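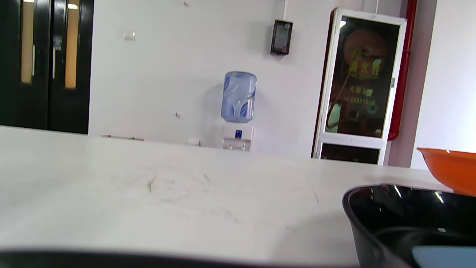 The bench at the Treltcombe workshop, with the black tray and the orange bowl at the right.

Scooping soft food is a harder job for a home-built arm than lifting a block. The load changes shape under the tool, and the contact force is low enough to vanish into gearbox noise. The Treltcombe build, now in its second version, started from hand demonstrations made with a gripper at the bench.

The arm uses Seidel servos at the shoulder and elbow and a Tridach controller running the position loop at 300 Hz. The wrist is printed. Total cost came to 2000 dollars, most of it in the servos.
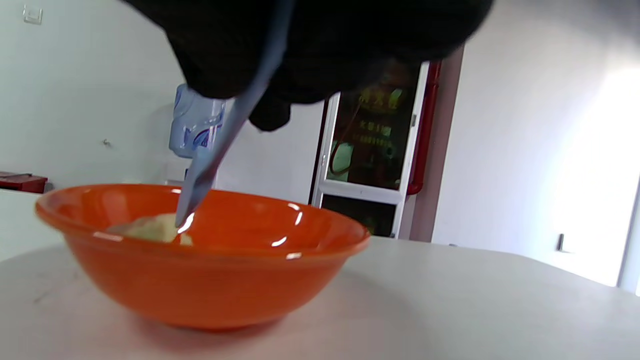 Page 35

A light blue utensil with a flat, pointed tip meets the food on the inside wall of the bowl. Approach angle matters most at this point. Too steep and the tip stalls against the glaze - too shallow and it rides over the clump.

The builders logged 70 demonstrations and trained a small policy in Guna, an open package that runs on a desktop graphics card. Wrist torque is sampled but not yet used as an input. That change is planned for May, along with a stiffer wrist. The present one flexes under side load, and the error shows up at the tip.

Related
Printed wrists: infill and creep
Choosing a servo for low-speed torque
Wiring a shared bench for two arms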